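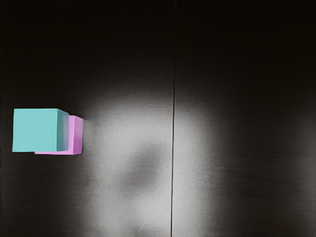

Ranger les jouets sans y passer la soirée

On commence par le sol, toujours. Les étagères attendront, elles n'ont jamais blessé personne en chaussettes à deux heures du matin.

Prenez une caisse basse, sans couvercle. Le couvercle est une invention d'adulte optimiste : chez nous, il a servi de luge, puis de plateau, puis il est parti à la déchetterie. Une caisse par famille de jouets suffit, les cubes d'un côté, les animaux de l'autre, et une troisième pour tout ce qui ne ressemble à rien.

Laver les cubes

Le plastique passe à la bassine, eau tiède et une goutte de liquide vaisselle. Rincez, étalez sur un torchon, oubliez-les jusqu'au lendemain. Le bois peint n'aime pas tremper : chiffon humide bien essoré, puis chiffon sec. Pour le feutre sur le bois, Sandrine Marty m'a conseillé la gomme blanche d'écolier. Ça marche sur le stylo bille aussi, à condition d'avoir du poignet et une émission de radio assez longue.

Les cubes en mousse se pressent dans une serviette, sans les tordre. J'en ai tordu un en juin. Il est resté trapézoïdal.

Les pièces orphelines

Un bocal sur le frigo, et tout y tombe : roues, dés, la moitié d'un poney. On le vide 2 fois par an. Ce qui n'a pas retrouvé son propriétaire entre-temps s'en va, de préférence pendant la sieste.

Le puzzle de 216 pièces mérite un sachet à zip, avec l'image découpée dans la boîte et glissée dedans. Écrivez « complet » au marqueur seulement si vous avez vérifié. Le nôtre porte « complet ? » depuis Noël.

L'étiquetage

Un dessin vaut mieux qu'un mot pour les moins de six ans. Mon dessin de vache a longtemps désigné les voitures.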